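Been meaning to write up what I know about potato blight, after losing most of a bed to it in 2019. Short thread, mostly for people with small gardens.

Late blight is not a fungus in the strict sense. It's a water mold. For a gardener the difference matters mainly because a lot of the sprays sold for garden fungus do very little to it.

It likes mild, damp weather. Warm days, cool nights, leaves that stay wet until lunch. A hot dry spell slows it down. A gray week in the middle of summer is when I start checking plants every morning.

What to look for: dark patches on the leaves, often starting at the tip or the edge, with a paler green ring around them. Turn the leaf over. If there's white fuzz at the border of the patch, you have it.

Early blight is a different thing and much less of an emergency. Those spots are dry and brown with rings inside them like a target, and they start on the old leaves at the bottom. Pick them off and carry on.

If it's late blight, cut the tops off at ground level the same day. Bag them. Don't put them on the compost pile. I waited over a weekend once to see if it would clear up, and by Monday the whole row was black.

Then leave the potatoes in the ground for 2 weeks before you dig. The skins set, and spores on the surface of the soil mostly die off. Dig on a dry day.

Sort hard when you dig. Anything with a sunken, brownish patch gets eaten that week or thrown out. One bad potato in a sack will take the rest with it — I lost a full sack in September that way.

Spacing helps more than people think. I used to plant too close to fit in an extra row. Now I leave 30 inches between rows so the air gets through, and I water at the base in the morning.

My grandfather's notebook has an entry from his own father, 1909: "tops gone in 4 days, dug what we could." No spray listed, no variety named. The next page is about a horse.

Varieties: nothing I've grown is immune. Some hold out long enough to give you a crop, and that's all I ask. Early types are usually out of the ground before the worst weather gets here, so I've moved half the bed over to those.

Don't save seed potatoes from a bed that had blight, even if they look clean. And pull the volunteers that come up in spring from the ones you missed. They're how it gets through the winter in a home garden.

Commercial growers have the same problem on a much bigger scale. They spray on a schedule and watch the forecast, and the crop has to come in sound whether it's going to the produce section or the chip aisle.

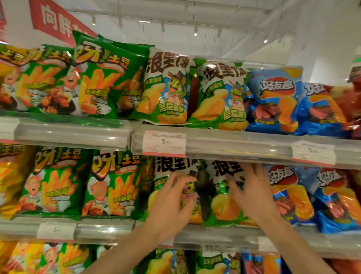

Jean Drummond replied to ask about tomatoes, and says hers went down a week after the potatoes next to them did.

Yes, same disease, Jean. Tomatoes and potatoes shouldn't be neighbors if you can help it. In a small yard put them at opposite ends. It won't stop the spores, but it can buy you some time.

Also, green tomatoes from a sick plant won't ripen well on the windowsill. Most of mine turned brown at the shoulder within days.

Next year's plan is earlies in the front bed, beans where the potatoes were, and no potatoes back in that spot until the rotation comes around again.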